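**Grorbridge library to stay open later from April**

Grorbridge library will open until 8pm on two evenings a week from April, after a trial over the winter brought in more readers than the town council had planned for.

The change was agreed at a council meeting last night. It means the building on Texier Street will no longer shut at 5pm on those days, a closing time that has been in place since the last round of cuts. Saturday mornings are unaffected, and the children's room will keep its present hours.

Under the trial, the ground floor stayed open late on one evening a week. Staff kept a tally at the door and found that visits on that evening were up by 66 per cent on the same afternoon a year earlier. Most of the extra visitors came after work or after school, and many had not used their library card for more than a year.

Nikola Papadopoulos, the library manager, told councillors that the early closing time had been the most common complaint in the comments book for as long as she had worked in the town.

"People finish work at five and we were locking the door at five," she said. "They could see the lights going off as they got off the bus. Some of them had reserved books sitting on the shelf for weeks with no way of getting in to collect them."

The later hours will be paid for from the existing budget for the first year. Two part-time posts will be extended, and one new member of staff will be taken on to cover the evening desk. The council has also set aside a small sum for heating and lighting, which will be looked at again in the autumn.
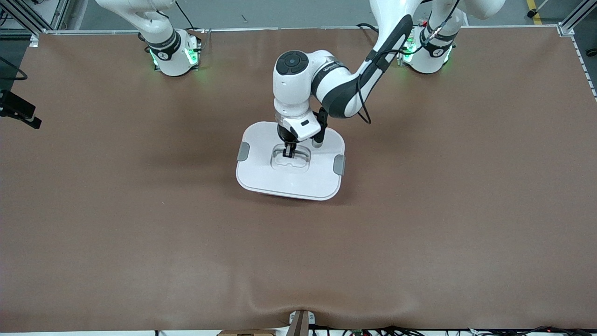

The reading room upstairs will be open on both evenings. It was left out of the trial because the back stairs were being repaired, and readers had asked several times for it to be included. The room has 40 seats, most of them at shared tables, and is mainly used by students and by people looking through the local history collection. Old copies of the town newspaper can be read there on request, although anyone wanting the bound volumes from the basement store will still need to ask before 3pm.

Not every councillor was in favour. Those against the plan said the money would be better spent on the branch library at Ristden, which opens for only 11 hours a week and has no toilet for the public. They asked for the decision to be put off until a full report on all the branches was ready. That was put to a vote and lost.

Ms Papadopoulos said she had some sympathy with that view. Ristden readers would be able to use the late evenings in Grorbridge, she said, but the last bus back leaves at 7.35pm and misses the end of the session. The council has written to the bus company, Sundano, to ask if the service could be moved back by half an hour. Sundano has said it will look at the request when it draws up its summer timetable, and that it cannot promise a change before then.

Borrowing rules will stay as they are. Adults can take out up to 5 new titles at a time, with no limit on older stock, and there are no fines on children's books. Reserved items will be held behind the desk for ten days, three days longer than now, to give people a better chance of picking them up on a late evening. Anyone waiting for a reserved book will get a text message or a letter when it arrives, depending on what they chose when they joined.

The computers on the ground floor can be booked until half past seven. Printing will stop at the same time so that staff can empty the coin box and close the system down. The photocopier is still out of order and a new one has been ordered.

There will also be a few changes to the groups that meet in the building. The evening book group, which has been meeting in the back bar of a pub since the library hours were cut, will return to the reading room on the first late evening of each month. The family history group has asked for the other evening and is waiting for an answer. The knitting group will carry on in the mornings.

Parking behind the library is free after 6pm. The side gate is locked at that time, so anyone leaving a car there will need to walk round to the main entrance. The ramp is at the front, to the left of the steps, and the lift to the first floor will be running until closing.

The council said the new hours would be reviewed after twelve months. Door counts will be kept as before, and a short survey will be handed out in the autumn, with paper copies at the desk for those who do not want to fill it in online. Answers from Ristden readers will be recorded separately, so that they can be used in the report on the branches.

Posters with the new times will go up in both libraries, at the health centre and in the post office window during the next fortnight. Readers with questions can ask at the desk or ring the library between 10am and 4pm.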